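Talk notes, gear night, May 2025. Keep it to 20 mins, leave time for questions

Start with the jacket. Gimley shell, wore it almost 30 rides, mostly wet. Cuffs good, zip stiff. Hood is useless over a helmet — say so early.

Who am I, quick. Commuter, not a racer. Paid for everything except the Visel gloves (loaner, went back in December). 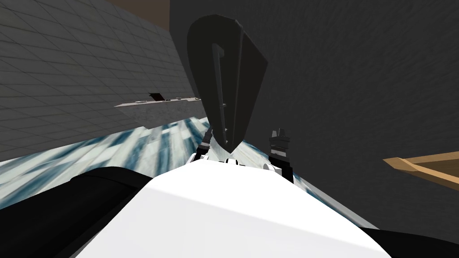 Gloves next. Visel winter pair, warm enough down to freezing, clumsy on the shifters. Palm padding too thick for me. Ask who has small hands. Same old gripe with all the bulky ones, you end up working the brakes with something like that dark gray gripper up there, big flat face and one narrow slot down the middle. Touchscreen tip works on one finger only. Lining pulls out with your hand if its damp.

Then overshoes. Amadi, neoprene, size up!! Velcro at the back collects grit, went soft by spring. Still the pair I'd buy again.

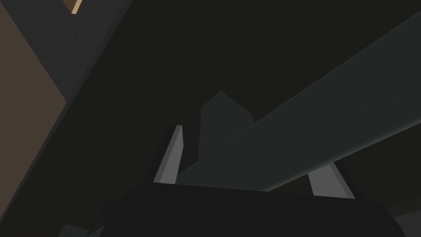
Two light gray fingers, open, nothing held between them

Lights. Masivley front, 1,000 lumens on the box, I only ever use low. Mount slips on a thin bar, bit of old inner tube fixes it. Button hard to find in gloves — link back to Visel. Charging port cover feels flimsy but hasnt gone yet.

Pass the light round here. NOT on full.
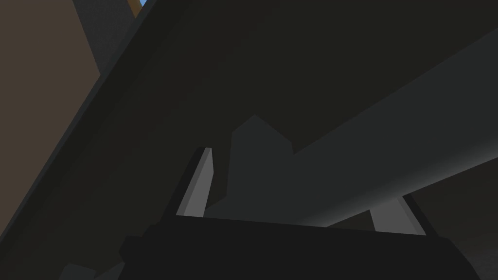

Skye Nisbet

Scores, if people want them. Jacket 6, gloves 5, overshoes 8, light 7. Explain the light, lost marks for the mount only. Arash Zarei had the same one and rated it higher, he runs a fatter bar tho. Let him argue it.

Washing. Tech wash for the shell, no softener, reproof when water stops beading. Gloves by hand, dry them away from the radiator.
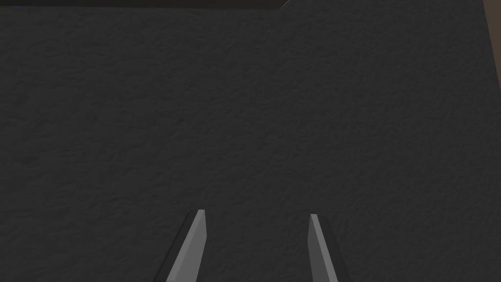
Overshoes just get hosed, inside out overnight. Dont tumble dry anything on this table. Then questions, and get the light back off whoever has it.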